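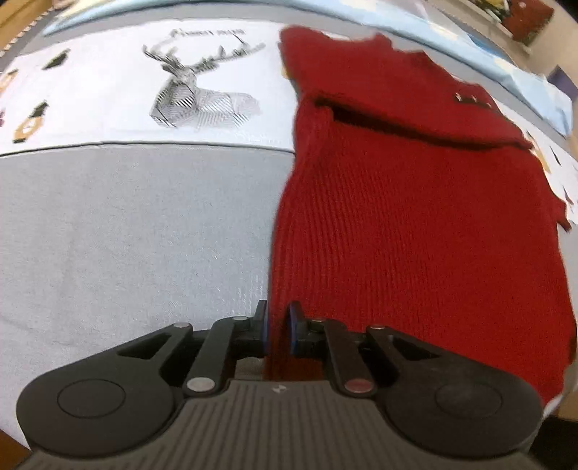
Photo: Prerkeo

A laundry-folding method trained on recordings from hand-held grippers managed 2,407 acceptable folds out of 2,438 attempts, according to a paper put out in May by the robotics firm Prerkeo. That is close to 99 per cent, and the company has not been shy about saying so.

The figure needs some care. The attempts were spread over just 2 robot arms in one room, and the method, called Trandik, was tested on the same kinds of garment it had learned from. A fold counted as acceptable if the finished item fitted inside a marked rectangle. Sleeves tucked under crookedly did not matter, and neither did creases.

Trandik learns from people. They work through a pile of clothes using a gripper with a camera mounted on it, and the software picks up the movements from the video. Prerkeo says it needed over 400 hours of this. The ribbed knitwear gave the most trouble, the paper says, as the fabric stretches when pulled and the software loses track of where the edge is. Most of the 31 failures were jumpers and cardigans.

Remedios Baluyot, who studies robot handling of soft materials and had no part in the work, said she would like to see the test repeated by somebody else. "They started each attempt with the garment already laid out," she said. "Getting it out of the basket and flat on the table is the hard part — and that was done by hand."

She also pointed out that the paper gives no average time per fold. Prerkeo told us that speed "was not the focus of this study" and that timings would follow. It did not say when.

The recordings have not been released either, so for now other groups have only the company's own account to go on. A second trial, using clothes the software has never met, is planned with the linen hire firm Civwood.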